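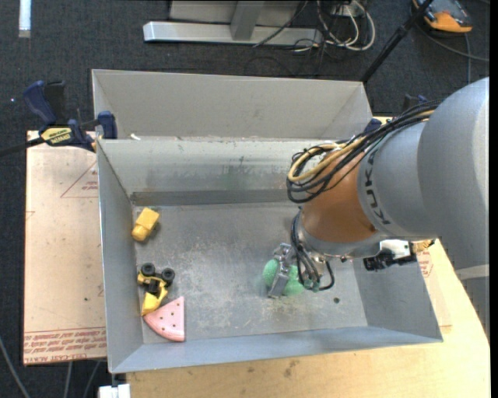

## Séance 7 : de la détection de prise à la trajectoire exécutée

Notes de cours, module « Logiciel pour la manipulation ». Rédaction : Els Boersma. Relecture : Mortimer Gallagher.

Prérequis : séances sur les transformations homogènes et sur la planification par échantillonnage. Le code de référence se trouve dans le dépôt `pliseck`, branche `mai`.

### 1. Position du problème

On considère un bac à parois inclinées contenant des objets de formes inconnues. Aucun modèle CAO n'est disponible. À chaque cycle, le système doit choisir une prise, l'atteindre sans toucher le bac, fermer la pince et décider si la prise est valide.

Notations :

- $T_{BC}$ : pose de la caméra dans le repère de base ;
- $T_{BG}$ : pose de la pince dans le repère de base ;
- $w$ : ouverture de la pince ;
- $s \in [0,1]$ : score de la prise candidate.

### 2. Perception

Le nuage de points est rogné au volume intérieur du bac. Un plan est ajusté sur le fond par RANSAC, puis retiré. Les rayures et les zones usées d'un fond métallique modifient la réflexion et produisent des points aberrants ; le seuil d'appartenance au plan se règle sur bac vide, avec le bac réellement utilisé.

La segmentation est faite par composantes connexes. Elle échoue quand deux objets se touchent, comme le véhicule jaune et noir et la tranche rose à gauche du bac : une seule composante en sort, et son barycentre tombe souvent près de la zone de contact. Le module `saven_seg` ajoute un critère de couleur, à désactiver si les objets sont de teinte uniforme.

### 3. Génération et classement des prises

On tire 3000 candidats par cycle. Après filtrage cinématique et test de collision pince-bac, il en restait 477 sur la scène d'exercice fournie. Le classement utilise

$$
J = s - \lambda_1 \, c_{paroi} - \lambda_2 \, \theta^2
$$

où $c_{paroi}$ est un coût de proximité aux parois et $\theta$ l'angle entre l'axe d'approche et la verticale. Un objet proche d'une paroi, tel que le bloc jaune, est pénalisé par $c_{paroi}$ ; il faut alors autoriser $\theta \neq 0$ et diminuer $\lambda_2$.

### 4. Planification

Le mouvement est découpé en trois segments :

1. transfert articulaire jusqu'à la pose de pré-prise (RRT-Connect) ;
2. descente cartésienne le long de l'axe d'approche ;
3. retrait vertical.

Le modèle de collision comprend le bras, la pince, les bacs, la table et les serre-joints fixés au bord. Le faisceau de câbles sur le dessus du bras se modélise par des capsules attachées aux segments, avec une marge. Omettre ces capsules donne des plans valides en simulation et inacceptables sur la cellule. On borne en outre la rotation du dernier axe pour limiter la torsion des câbles au poignet.

### 5. Fermeture et validation

Sur un objet souple, la matière déborde de part et d'autre du doigt, ce que l'on observe sur l'objet vert. L'ouverture finale $w_f$ ne suffit donc pas à conclure : un objet très compressible peut donner une valeur voisine de celle d'une pince fermée à vide. Le superviseur `guneo` combine $w_f$, le courant moteur et une différence d'images avant et après retrait.

```
fermer(force_max)
si w_f < w_min et courant < i_min :
 etat = ECHEC
sinon :
 retrait()
 etat = verifier_image()
```

### 6. Travail demandé

- Implémenter `verifier_image()` et mesurer le taux de faux positifs sur les 27 séquences du jeu `paquette`.
- Tracer l'effet de $\lambda_1$ sur le nombre de candidats retenus près des parois.
- Proposer un critère de séparation pour deux objets en contact, sans apprentissage.

Rendu : un notebook exécutable et deux pages de commentaires, à déposer avant 18 h. Questions sur le dépôt : Afia Amoah. Accès à la cellule : Sanne Verbruggen.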